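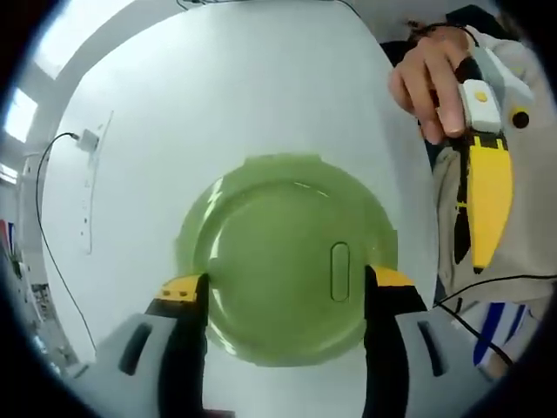 Progress report, surface grinding and regrind cell
Plunden site
June 13, 2022
To: Murray Landry, Vandgate
From: Kimie Nomura

Murray,

You asked for two pages and no adjectives. I have managed the two pages.

Where we are

The regrind cell is running one full shift. The second shift is on the plan for October and I still think that date will hold, provided the coolant system behaves and we find a setter who wants to work evenings in a building with our heating. The first machine, the used surface grinder your money bought, was leveled, scraped in where it needed it, and signed off. The second is the old cylindrical grinder we already owned, which has been moved eleven feet to the left at a cost I will come to.

Since the last report we have reground 300 customer parts, mostly guide rails, slitter knives and wear strips. Of those, 11 came back. Four of the 11 were ours without any argument: burn marks on the edge from a wheel that should have been dressed sooner. Six were parts that had been sent to us bent and were returned to the customer slightly less bent. The last was a knife belonging to somebody else entirely, and we have sent it on to them.

Turnaround

The target in the proposal was 12 working days from receipt to shipping. We are hitting it on rails and strips. We are not hitting it on knives, and the reason is dull. Knives arrive in mixed lots, often with no drawing, and in two grades of tool steel that look identical and don't grind alike. Every lot gets a hardness check now before anyone picks a wheel. It adds half a day and has already saved us from ruining one large order for Curgate, who were gracious when told and have not been told how close it was.

The paperwork at receiving also needed work. Until spring, a part's history lived on a manila tag wired through a bolt hole, and coolant does to manila what you would expect. Parts are now tagged with stamped brass and the number goes into the job log on arrival. I'm told this is how it was done here in the 1970s. Somebody presumably had a modern idea in between.

Coolant

You will remember the coolant section of the last report, because you called me during your lunch to talk about it. The position has improved. The paper band filter is installed and does what the supplier said it would, which puts it in rare company. Fines in the return tank are down to where the wheel no longer drags grit back across a finished face, and the faint comet-tail scratches we were seeing on the long rails have stopped.

The smell is a separate subject. The sump under the cylindrical grinder had not been emptied in living memory, and moving the machine meant emptying it. We lost a day and a mop. The sump is now on a cleaning schedule, and the schedule is taped to the machine at eye level where it can be ignored by everyone equally. I check it on the first of the month.

Concentration readings are taken each morning with the refractometer and written down. For a while they were all suspiciously identical, so we had a conversation, and now they vary the way real readings do.

Finish and size

On flat work we hold the flatness called for on the customer's print for everything up to 68 inches, the full length of the table. Past that we have to turn the part and blend, and I won't put my name to the result on anything critical. Two inquiries have come in for longer rails. Both were declined politely and sent to a shop upriver with a bigger bed. If that number grows I'll put a case to you, but two phone calls don't justify a machine the size of a bus.

Surface finish has been steady. We were chasing a chatter pattern on the wider strips through most of the spring, and blamed it in turn on the wheel balance, the spindle, the floor, and (for one low week) the freight line behind the building. It was a loose hydraulic line tapping on the guard. A rubber clip fixed it. I have not included the clip in the capital request.

Wheels

Wheel spend is over plan. Part of that is price, which has gone up everywhere and which I can only complain about. The rest is habit. Our people were using one general-purpose wheel for nearly everything and dressing it hard to make it suit. We now stock three grades and there is a card at each machine saying which goes with what. Wheel life on the rails has gotten noticeably better since the card went up. On knives I don't have enough jobs behind me to say anything useful, so I won't.

We ran a short trial with a ceramic-blend wheel on loan from Jankauskaitė. It cut cooler and held its form longer, and costs accordingly. I would like to buy a small quantity and run it on Curgate's knives only, where burn is the main worry and the margin can stand it. That fits within the current consumables line if you let me move the unspent training travel across. Request at the end.

People

We have three grinders on the cell, one of them an apprentice who came over from the saw department in the winter. He has good hands and very little patience, and a surface grinder will either cure that or send him back to the saws. So far it is curing him. He passed his first unsupervised setups and has begun to correct mine.

The outside training course that was in the proposal didn't run. The provider postponed it, then postponed it again, then sent us a survey asking how we had enjoyed it. In its place our senior hand has been giving an hour a week on wheel selection, dressing and truing, magnetic chuck care, and the art of not leaning on things. It has cost us the hour and some doughnuts. I'd keep it going even if the course comes back from the dead.

Safety: no lost time. One cut finger from a knife edge during unpacking, treated on site. Knives now come out of the crate with the edge guards still on. There is a pair of cut gloves at the receiving bench, and a spare pair in the drawer for when the first pair walks off.

Money

The machine purchase came in under budget. Moving the cylindrical grinder went over, and ate the difference with a little room left for dessert. The rigger's quote assumed a level floor. The floor had other views, and we ended up pouring a new pad. I should have had the floor checked before accepting the quote, and for the next move I will. The overall position is slightly over on installation, over on wheels, under on training, and on plan for labor. The spreadsheet goes to your office separately, with the formulas left in this time.

What has not gone well

The quoting system. It was meant to give a customer a regrind price the same day from three dimensions and a photograph. What it gives them is a price for grinding away most of the part. I have switched it off and we are quoting by hand, as before, within two days. The developer says the fix is small – he has said so in four emails now, each longer than the last. I've held back his final payment until it can price one ordinary rail without embarrassing us.

I also promised you a written procedure for incoming inspection by this report. There is a draft. It's mostly headings.

Next period

Finish the incoming inspection procedure, with words under the headings. Get knives down to the same turnaround as rails. Commission the mist extractor, now sitting in its crate beside the compressor waiting on ductwork. Hire the evening setter. Recheck the level on both machines once the new pad has had a summer to settle.

Decisions needed from Vandgate

Approval to move the unspent training travel to consumables for the ceramic wheels.

Agreement that the quoting system comes out of the list of milestones until it works. I'd rather report on it late than report on it every time.

A date for your visit. The parking has not improved, so come early, and wear shoes you don't care about – the cleaning schedule covers the sump but not the floor in front of it.

Kimie Nomura
Regrind cell, Plunden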